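Lemar to change scrap metal collection rules from March

Households and small businesses in Lemar will have to separate scrap metal into two streams from March, under revised collection rules published by the town's public works department.

Aluminum, copper and brass will be accepted as one stream, and iron and steel as the other. Mixed loads, which are now taken at a single rate, will be turned away at the gate or charged as general waste.

The change follows a new processing contract with Tusell, which will take over from Kubíček when the current agreement runs out. Kubíček has sorted the town's metal at its own yard for 12 years. Under the new contract, sorting is left to the customer and the processor pays the town a higher price per ton in return.

Residents may bring up to 257 pounds of metal per visit without charge. Loads above that limit will be weighed on the truck scale and billed at 8 cents per pound. The limit applies to each vehicle, and a second visit on the same day counts toward the same allowance.

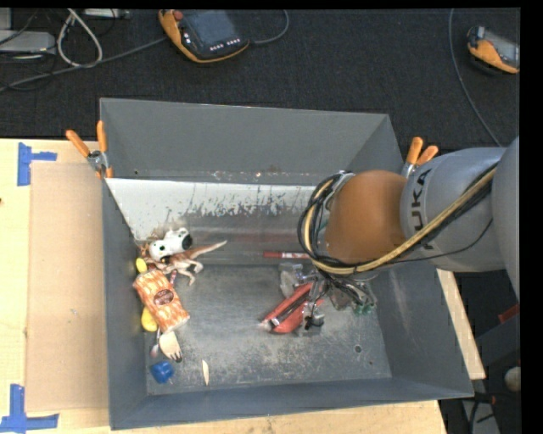

Items made of more than one metal will be classed by their main component. A steel frame with brass fittings goes in with the steel. Electric motors, transformers and insulated cable are exempt from the sorting rule and will be taken at a separate counter next to the scale house.

Sealed containers remain banned. Propane cylinders, fire extinguishers and paint cans with lids in place will not be accepted in either stream. Tanks that have held fuel must be drained and cut open before delivery — a rule that was already on the books but is to be checked more strictly.

Refrigerators and air conditioners are not covered by the new rules. They will still be collected by appointment, and the fee for removing refrigerant stays at $19 per unit.

The transfer station on Stutenetti Road will be the only drop-off point for metal. The smaller site behind the fire hall will stop taking it at the end of February, although it will keep its glass and cardboard containers. Opening hours at Stutenetti Road will be extended to 6:30 p.m. for the first month of the new system.

Contractors with an existing account do not need to apply again, but they must list both streams on the delivery slip. Slips printed before the change will be valid until the end of April. New ones can be picked up at the scale house or downloaded from the department's page.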